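Zeltiditz Reading & Math Home Kit, grades 1-3: review after most of a school year

Quick one, I have pickup in a bit and I've been promising this review since winter.

Bought the Zeltiditz kit for my second grader. Used it at home on top of regular school, not as a replacement. We are a public school family, happy enough with it, but the class is big and reading was lagging. A tutor was out of the question for us. So, kit.

Paid $180 for the full box. There's a smaller reading-only box, didn't try it, can't speak to it.

What's in it

Four workbooks (two reading, two math). A parent guide. Word cards, number tiles, a dry-erase board with one marker. Stickers, of course. Login for the online part, good for 364 days. Yes, 364. I assume somebody's leap year math went sideways. Write down the day you activate it, they don't send a reminder and mine is nearly up.

The 3,000 on the front of the box is practice items, and that is print plus online together. Most are online. If you're buying this for the paper, know that going in.

Reading

The good part. Short passages, one page, then a few questions that ask for more than copying a word out of the first line. Topics are decent. Ants, a lighthouse, a kid who hates his haircut. Mine asked to read the haircut one again, which has not happened with any other workbook in this house.

The word cards go by spelling pattern, so all the -ight words sit together, all the silent e words together and so on. Matches how our school does it. If your school still sends home a list to memorize, the order may feel odd at first, give it a couple weeks.

Fluency pages I liked less. You time your kid reading out loud for one minute and mark it on a graph. Mine got tense the second the timer came out. We dropped the timer and just read the page. Nothing in the guide says you can do that. Nothing stops you either.

Math

Fine. A bit flat. Adding and subtracting with regrouping, telling time, money, early multiplication in book 2. Explanations are short and there's usually one worked problem at the top and then a pile of the same. Good for a kid who gets it and needs reps. A kid who is lost will stay lost unless you sit there.

Number tiles are nice and thick. The tray they come in is not, ours split along one side in the first month and now they live in a sandwich bag.

Word problems are the weak spot — too many of them can be solved by grabbing the two numbers and adding. My kid figured that out by page nine. The Brulley workbooks do this much better, mixed problems from the start, some with a number you don't need. We have the Brulley grade 2 math one from the school book fair and I still reach for it.

The online part

Slow to load on our old tablet, ok on the laptop. Each lesson is a short video, practice, a little quiz. The voice is calm, no screaming cartoon animals, thank you.

The placement test put my kid a half grade low in reading. I think becuase it logs you out if you sit too long on one question and counts the rest as wrong. Retook it in the morning with no breaks and it came out where the teacher had it. So do it in one go.

Reports are thin. Percent right, time spent. I wanted to know which patterns were being missed and it doesn't say. I keep a notebook page for that now.

The parent guide

Better than expected. Written for regular people. Each week has a plan with a short version and a long version, and we did the short version almost every time, after snack, before anything fun. It also has a page of questions to bring to a parent-teacher conference, and I used it in April. Teacher said reading was up to where it should be. Was it the kit? No idea. Also another half year of school happened.

One gripe, the answer key is in the back of the kid's book and not in the guide. Tear it out on day one. Learned that one late.

How it compares

Looked at Poditis too, the subscription. All online, more games, more animation. My neighbor has it and her kid loves it, mine treated the free trial like a slot machine and I couldn't tell you what got learned. Loureiro is the other one people bring up. More paper, more writing practice, and more prep for you. If you have the evenings for it, probably the stronger writing program. Zeltiditz has almost no writing, a sentence or two here and there.
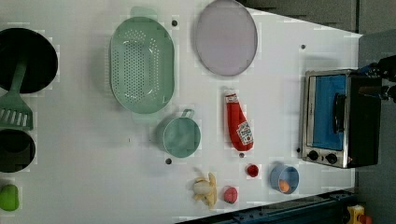
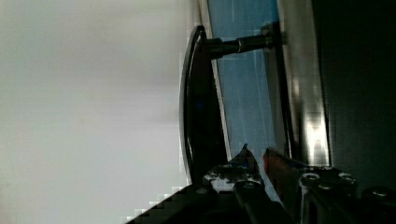

Who it's for

A kid a little behind or right on level, with a grownup who can sit nearby a few days a week. For a kid way ahead it'll be dull. For one who's really struggling, talk to the school first and ask for a reading evaluation, put it in writing. A box of workbooks isn't going to do that job.

Siblings: the login is one child only. The books are consumable. I photocopied some pages for the little one, print comes out a bit gray but readable.

Customer service

Emailed once about the tray. Got an answer in 2 days, polite, offered a new tray if I paid shipping. Didn't bother.

Rating

Reading, 4.5 out of 5. Math, 3. Online, 3 and thats with me being in a good mood. Overall I'd call it a 4 — the reading books carry it. Would buy again on sale, would not renew the login by itself.

Will update if we go on to the next level in the fall. Ask in the comments if I missed something, I check them at night mostly.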